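4.2 Recording a bedroom session

Before you start, charge both grippers and clear at least 200 GB on the recorder.

1. Leave the bed as the household has it. Clothes and blankets may stay in heaps.
2. Hold the gripper with the fingers pointing at the bed and wait 2 seconds. The mapping step needs this still view.
3. Pick up one garment, fold it and set it down. Stop the recording before you move on to the next.
4. Enter the garment type in the Merurano log. If you can't tell what it is, write "cloth, other".

Note: Keep both finger pads in view at all times – the policy learns finger opening from the pictures, with no separate sensor.

Caution: Do not close the fingers on pins, badges or zippers. They can cut the pads.

A full training set is 3,000 folds. Smaller sets will train, but in our February runs the policy often dropped thin fabric.

Start view for step 2:

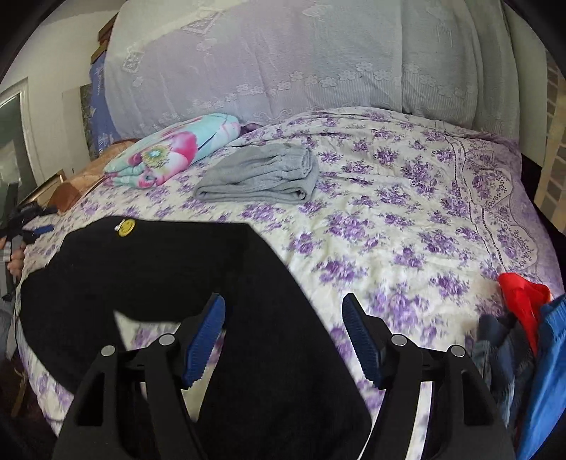 Ye-ji Maeng adds that patterned quilts have given her better tracking than plain sheets, and that on a plain sheet she holds the start view twice as long.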